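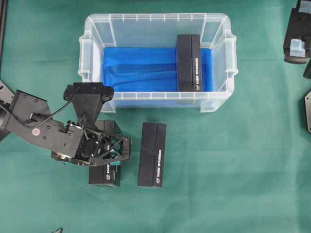 Flokik Boxes and Bins
README, 25 June 2020
Maintained by Anqi Lu, Stindville

Welcome, and thank you for taking the time to read this before opening the folders! Flokik is a small collection about putting boxed goods away: into a bin, out of it again, and onto a shelf. It holds 337 short sessions, sorted into 22 folders by the kind of container used.

What is in it
The goods are plain retail boxes, mostly dark ones, and the containers are the sort you might find in any stockroom. We kept to one green cloth as the ground for the table sessions, and we never ironed it, so please expect creases.
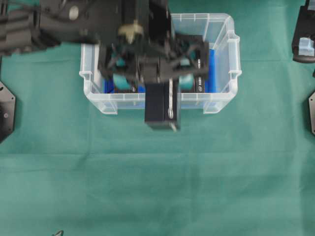 Containers are listed by shape in the file called Lahlou, named after the shelf where the first list was kept. Clear plastic gave us the most trouble when writing labels — an edge can be hard to tell from a reflection. For the translucent bin we settled on the rim as the boundary, ribs included, and the ledges that stick out at the sides belong to the bin too, even where they reach well past the wall.

Shelf sessions
The Calholm folder has 62 sessions with the clear rack. A box is labeled "shelved" once it rests fully on a shelf, and the gap between two boxes gets no label at all.
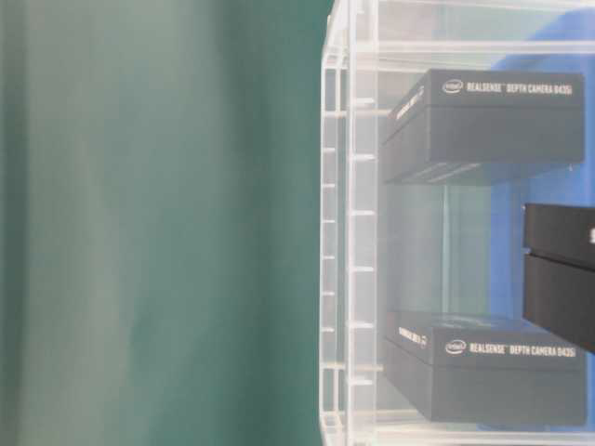 Two black boxes in the clear acrylic rack, the upper one marked REALSENSE DEPTH CAMERA D435i.

Known gaps
Labels for nearly 100 sessions still need a second reading, which I hope to finish in August. If you spot a mistake, do write to me with the folder and session number.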